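April 3, 2024

A few people asked how the memorial fight night at Flurnden went, so I'm putting it in a thread. It's long. Mute me if boxing isn't your thing.

1/ Background first. The Prydderch gym lost one of its old coaches in February. He'd run the junior class there since before I could tie my own gloves. The family asked for no flowers and a boxing show, and that's what they got.

2/ I'm not going to name him. The family want it kept fairly quiet online and have asked the gym to do the same. If you trained there you know who it was. Please don't put it in the replies.

3/ The funeral was small and early in the morning. The juniors stood outside in their club tracksuits. The coffin went past the gym on the way and the shutters were up, with the lights on inside. I had to look at the pavement for a bit.

4/ The show was that same week, in the hall at Flurnden. Capacity is 900 and it sold out. I've been going to amateur shows there for years and I've seen it half full for area finals. The queue was past the chip shop when I got there.

5/ There were 10 bouts on the card, all amateur, mostly club against club. Cluvero ABC brought a full team over on a coach and paid for the coach themselves. Worth saying, as the two clubs haven't always got on.

6/ They rang the ten count before the first bout. Everyone up, lights down, bell rung slowly. If you've never heard a ten count in a full hall, it takes longer than you expect. A baby started crying at six and it carried on crying to the end and that was fine.

7/ Bout of the night for me was the third one. Two light-welters, both very tidy, neither wanted to give ground. Prydderch lad took the first on the jab, Cluvero lad took the second to the body, and the last round could have gone either way. Split decision to Cluvero. Home crowd clapped it, properly.

8/ There was one stoppage, in the heavyweights. The ref stepped in after a second standing count. The lad complained but he was looking at the wrong corner while he did it, so I think the ref had it right. He was up at the bar with a lemonade later on and seemed all right.

9/ The girls' bout was very good. Both southpaws, which usually makes for a mess of clashing feet, but they'd clearly worked on it. Win for Prydderch on all cards. She took her headguard off and pointed at the photo by the ring apron. The noise then was the loudest of the night.

10/ Small grumble. The sound system. Half the MC's announcements were lost up in the balcony, and the music between bouts was far too loud for an audience with that many grandparents in it. Same problem every show at Flurnden. Somebody move the speakers.

11/ Another small grumble. Three judges' tables and only one had a working lamp. They were filling in scorecards by phone torch by the end. It didn't hold things up much, but it's the kind of thing that gets picked up if anyone puts in a protest.

12/ No protests that I've heard of, for the record.

13/ The raffle. Tickets were £3 each and they ran out before the interval, then someone went and found a book of cloakroom tickets and they sold those too. First prize was a signed pair of gloves. I won a tin of shortbread and a car sponge.

14/ Money goes to the junior class. The plan is to keep subs frozen for the kids and replace the two heavy bags by the back wall, the ones that are more tape than bag. I don't have a final total. The gym will put it on their page once the hall has been paid.

15/ Foltutau Sports gave 50 pairs of hand wraps for the juniors, handed out in a carrier bag with no speech. Good of them.

16/

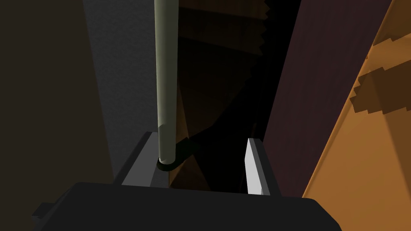

Dark grey and black, with one pale side catching the light.

17/ His daughter spoke at the interval. She kept it short. She said he'd been a hard man to live with in fight week and a soft one the rest of the time, and that he'd have moaned about the ticket price. Then she thanked the cornermen and sat back down.

18/ They've renamed the Saturday junior session after him. There's a board going up by the door. One of the dads who does signwriting is making it, and the kids chose the colour, so it's going to be orange.

19/ People asking who's taking over the class. As far as I know two of the senior boxers are sharing it until the summer, with a qualified coach in the room each time. After that I don't know. Ask the gym, not me — I only hold the pads now and then.

20/ If you want to help and you missed the show, they need people with a coaching badge more than they need money. Even one evening a fortnight. Door's open from six most nights, go in and speak to whoever's on the desk.

21/ Also, if you left a grey scarf on the balcony rail, it's behind the bar at the hall. They'll keep it until the end of the month.

22/ Results in full are on the club page. I've got two of the weights wrong in my notes so I won't post mine.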